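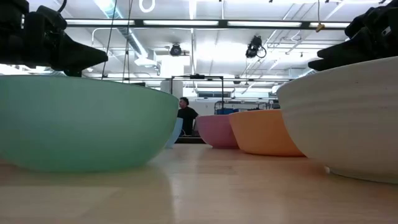
Filed under: Course Handouts > Home Economics

Print this page | E-mail this page

Week 4 – Serving sizes and what we eat from

Handout by Romana Danko, Cilholm evening course

A serving is a fixed amount. A portion is whatever ends up in front of you. Tonight we compare the two using soup. Write down your usual portion before you measure it, then measure it by weight.

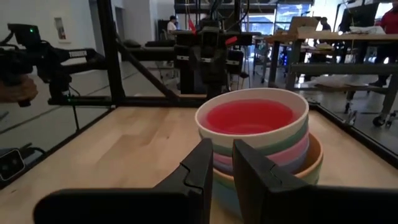

Nested bowls, the top one filled with red liquid.

Terms to know: capacity (to the rim), fill line (where you stop), serving (from the label). For the worksheet, take capacity as 464 ml and work out the fill line at two thirds.

Reading: Jireš, chapter 2. Bring the worksheet next week – pencil is fine.

We use cookies to remember your settings. OK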